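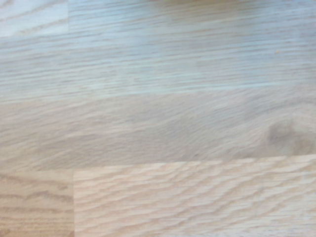 Does a standing desk make you any healthier?

Mine didn't, and I gave it eight months.

I bought the Furkau in January, when everybody buys this sort of thing, for just under 500 pounds. The website had a graph on it. The graph went up. I can't now tell you what was being measured and I'm not sure I could have told you then either.

My back is the same. It was bad on Wednesday and less bad the day after, and I was sitting down both days. What has changed is that my feet hurt, which they didn't before, and that I now own a rubber mat (23 pounds, sold separately, naturally).

Koen Maes at work swears by his. He says he's lost weight and sleeps better. He also gave up beer the same month and started cycling in, so I'd want to know which of those gets the credit before I hand it to the furniture. When I put this to him he said I was being negative. Possibly.

The claims are what bother me. "Burns more calories than sitting" is true in the way that chewing burns more calories than not chewing. I looked for numbers on the Furkau page and found the word "wellness" and a picture of a woman laughing at a laptop. The Nukivis, which costs 918 pounds and looks to me like the same desk with a nicer handset, promises "up to" various things. I have never had the full amount of anything that was sold to me as "up to".

Sem Van der Linden left a comment on my last post saying the point is to switch between the two and move more, and that standing still all day is no better than sitting still all day. I agree with that. But I could get up and walk to the kettle from my old desk, and it came from my aunt for nothing.

There's a reminder app too. It buzzes at me to change position. I lasted until the second week, then started pressing the button without moving, and after that I deleted it.

I'll keep the desk, mainly as it weighs a ton and I don't fancy getting it back down the stairs. It has been at sitting height since spring. If anyone has had better luck with the Skakov one, tell me, but please say what else you changed at the same time.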